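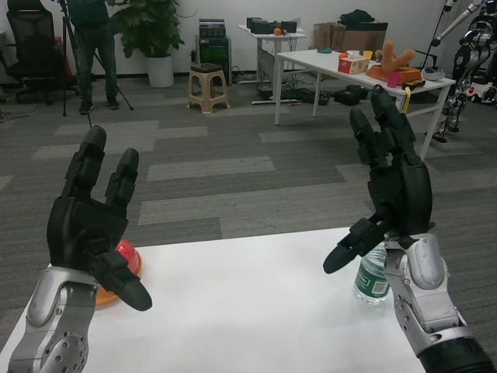
Jeletti (software)

By Jana Wegener. Last revised in January

Jeletti is a motion retargeting and control package for robots with two arms and jointed hands. It takes finger and wrist positions from a human operator and turns them into joint commands for hands whose proportions differ from a person's. It was started by Volker Ruppert and Jeptoo Gachanja at Hamann, and the first version handled a single hand.

Design

The package is split into a solver and a safety layer. The solver looks for joint angles that keep the distances between thumb and fingertips close to those of the operator. Matching the angles directly had been tried first, but pinch grasps came out with the fingertips apart. The safety layer checks each command against joint limits and against a simple model of the tabletop — a flat plane with a margin — and slows the arm as a thumb or fingertip gets near it.

Commands go out at 103 hertz. If tracking of the operator is lost, the hands hold their last pose until a new one is confirmed.

Recording and replay

Joint states, commands and head camera views are stored together under one clock. Wiebke Hellwig added the replay tool, which runs a stored session through a newer solver and marks the points where the two disagree. The regression set has 415 sessions.

Limitations

Contact forces are ignored by the solver, so soft objects can be squeezed too hard. Thumb rotation remains the weakest part, and users of the Osora planner have to convert wrist frames by hand.

Categories: Robot control software | Teleoperation | Motion retargeting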